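Calloway Rentals: progress report to the owners, December

Bookings
Nineteen of the cabins at Flundley are now taking guests, up from 13 last season. Midweek stays are still slow — weekends fill first.

Work done
New decks are finished on six cabins. The Trurura lodge has its hot tub back in service, and the beach path has been regraded. The kitchen budget for Flurnen is unspent so far.
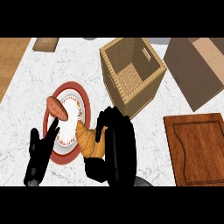 Still to do
Nine cabins need new mattresses before spring. We ask that the linen budget stay as it is.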